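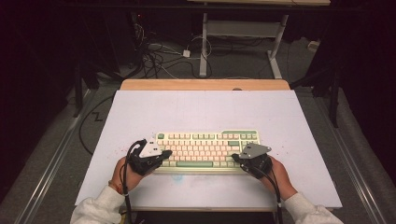

WORKSHOP TIPS | STUDENT PROJECTS

Setting Up a Table for Two-Handed Gripper Practice

Reading time: 2 minutes

Print this page | E-mail this page

The following recommendations are issued to students enrolled in the Ombridge Robotics Club and to those entering the Vallstead tabletop handling event in September. They apply to all sessions with the hand-held grippers in Room 263.

Work surface
Place a rigid white board on the tabletop before beginning. Dark gripper bodies stand out well against it, and students reviewing a session can follow both hands without difficulty. Wipe the board with a damp cloth and mild dish soap at the end of each session. Ink specks and smudges that remain may be treated with a small amount of rubbing alcohol on a paper towel. Scouring powder is not permitted.

Choice of object
A compact keyboard is a suitable first object for two-handed work. It is long enough to require both grippers and has flat ends that can be held evenly. Keyboards with keycaps in two colors are preferred, as partners can refer to a key by color when agreeing on where an object should be set down. Unplug any detachable cord and store it in the drawer.

Holding and lifting
Bring one gripper to each short end and close both at the same pace. Pressure should be applied to the case — never to the keycaps. Pause before lifting and confirm that the two grippers are level. Students who find that one end rises first should lower the object, open both grippers and begin again.

Cables and clothing
Let each gripper cable fall toward the body, along the wrist or forearm, so that it does not cross the board. Long sleeves may be worn but should be kept clear of the jaws. Floor cables are to be coiled and moved away from the chair before work starts.

Care of equipment
Check the screws on the top plates weekly and tighten them by hand only. Grippers are returned to Cabinet 13 with the jaws open. Loose or missing screws should be written in the equipment log — the date and the gripper number are sufficient.

Questions concerning these recommendations may be addressed to Karlijn Lambrechts, Student Projects Office, extension 513.

Contact | © 2021 Ombridge Robotics Club | Back to top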